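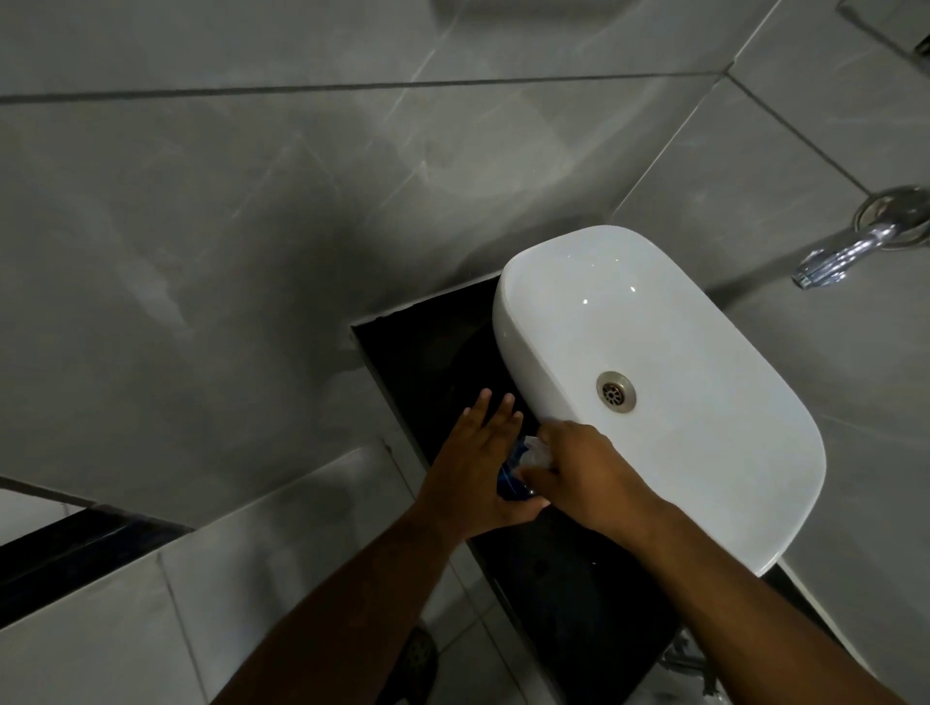
Romthorpe House – Washroom Upkeep Working Group
Minutes of the meeting held on Aug 3, 2021

Present: building management (chair), cleaning contractor (Maurya), fittings supplier (Uvus), two representatives of the tenants, minutes secretary.
Apologies: Lokville site office.

1. Minutes of the previous meeting

The minutes of the April meeting were agreed with one correction. Under item 4, "sealant to all basins" should read "sealant to upper-floor basins". The ground-floor basins were resealed under the earlier contract and were not part of the discussion.

2. Matters arising

2.1 Soap dispensers. Replacement complete on both floors. The old brackets have been kept in the plant room. Tenants asked whether the screw holes in the tile could be filled. Maurya to obtain matching grey filler.

2.2 Hand towel stock. Deliveries have gone back to the normal pattern. Closed.

2.3 Key to the riser cupboard. Still missing. A new lock will be fitted if the key is not found before the next meeting.

3. Cleaning of basins and ledges

3.1 The group reviewed the method for the white countertop basins on the black ledge. The present sheet treats basin and ledge as one surface and calls for one product on both. Maurya reported that the basin cleaner leaves a film on the black ledge, most visible under the evening lights. Tenants confirmed that this had been raised with reception more than once.

3.2 Agreed that the sheet be split into two parts. The ledge will be wiped first with a damp microfibre cloth and dried straight away. The basin will then be cleaned from the rim down towards the drain, with the cloth turned before the spout and wall plate are wiped. No cream cleaner to be used on the chrome.

3.3 The gap behind the basin was discussed. A cloth folded twice will not reach it. Maurya's staff have been using a narrow brush with nylon bristles and find it adequate. The brush to be added to the trolley list. Tenants asked that it be kept apart from the brushes used on the floor – agreed, and it will carry a blue tag.

3.4 Litter on the ledge. Small wrappers and clear bags should be lifted off by hand before any water is run. A piece of thin plastic over the strainer holds water back and can be mistaken for a blocked waste. Two of the call-outs in the last period were closed with no fault found, and management suspects this cause. Cleaners to check the ledge, the bowl and the gap behind the basin before reporting slow drainage.

3.5 Time allowance. The contract allows 90 seconds for each basin. Maurya considers this too short if the ledge is to be dried separately and asked for a longer allowance on the upper floor only. Management did not agree to a change at this meeting. Maurya to time the new method over one full round and report the figures. 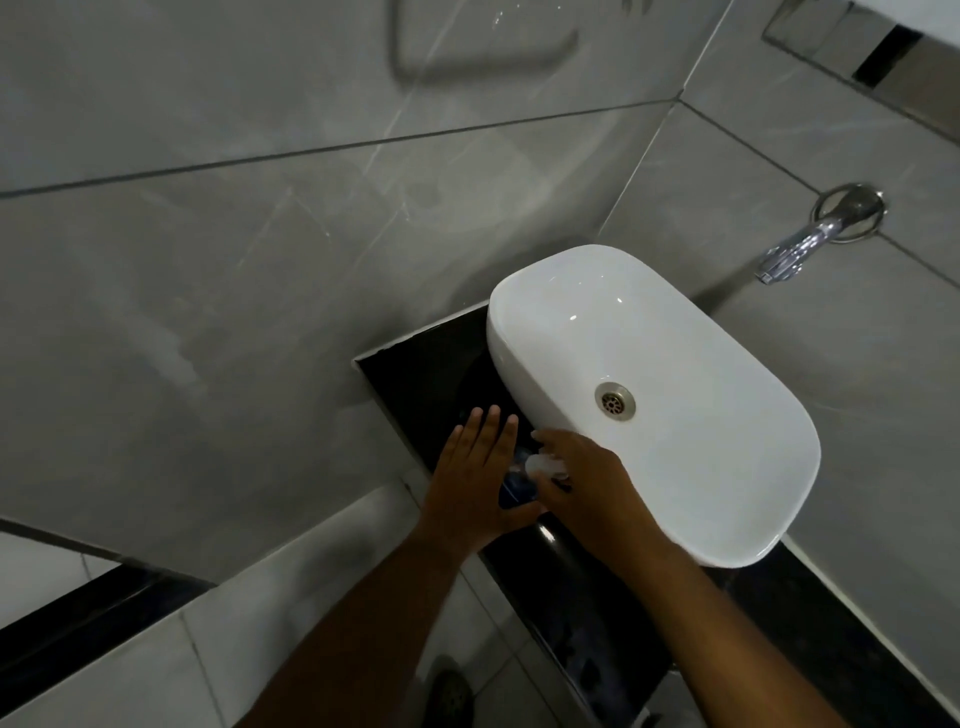 4. Drain fittings

4.1 Staining around the drains was raised by the tenants. Uvus stated that marks of this kind are commonly a mixture of scale and soap and should be tried first with a mild citric solution, left for a short period and rinsed fully. Scouring pads are not to be used on the metal or the glaze.

4.2 If the mark remains after two treatments, the fitting will be listed for replacement. Uvus quoted for 19 fittings, which covers the upper floor with a small reserve. The price of 528 pounds includes seals but does not include labour. Management will hold the quotation until the results of the citric treatment are known.

4.3 Tenants asked whether a different pattern of grate could be used so that hair and fibres are easier to remove. Uvus to supply one sample. Any new pattern must fit the existing waste without cutting.

5. Sealant and tile joints

5.1 The joint between ledge and wall was inspected on the upper floor before the meeting. No lifting was found. The line is uneven in two places where it was finished by hand, and tenants asked for it to be redone. Management regards this as a matter of appearance and will include it in the next planned works.

5.2 Black sealant was suggested in place of the light one. Maurya noted that black shows limescale sooner. No decision taken.

6. Water use

6.1 The meter reading for the upper floor was tabled. Consumption is 39 cubic metres for the period. There is no separate reading for the ground floor, so no comparison could be made. Lokville site office to be asked for the cost of a second sub-meter.

7. Any other business

7.1 Tenants asked that the wet floor sign be taken away once the floor has dried. Noted by Maurya.

7.2 The noticeboard copy of the cleaning sheet is out of date and will be replaced when the new version is issued.

8. Actions

Management – issue revised cleaning sheet, hold Uvus quotation, write to Lokville.
Maurya – time the new method, obtain tile filler, add tagged brush to trolley list.
Uvus – supply one sample grate, confirm the strength of citric solution in writing.
Tenants – ask staff again about the riser key.

Next meeting to be arranged by email once Maurya's timings have been received.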